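Wuvwood Players' Board > Acoustic and Electric > Builds and Repairs
October, posted by Sutrisno Lumenta
Print this thread | E-mail to a friend

Carkeck_Tom: Has anyone changed the pickups in a Brastside semi-hollow? Mine cost 300 and the neck one is very muddy.

Sutrisno Lumenta: I have changed mine. Before you buy, please lower the neck pickup and try again. It cost me nothing and the sound became much clearer.

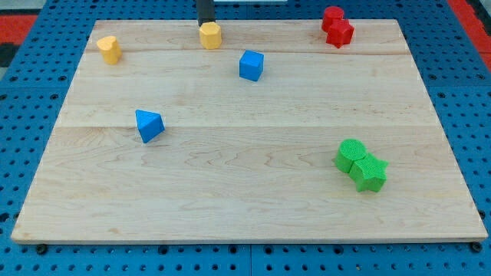
Maple board with foam blocks.

chong_strings: Disagree. I lowered mine and it only went quiet. New pots fixed it, 30 for the set.

Sutrisno Lumenta: It is possible that our guitars are from different years. But I would still begin with the screwdriver, then the pots, and pickups after that.

Carkeck_Tom: Lowered it two turns. Better on the low strings, still dull on top. Ordering pots tonight.

Filed under: Guitars, Pickups & Wiring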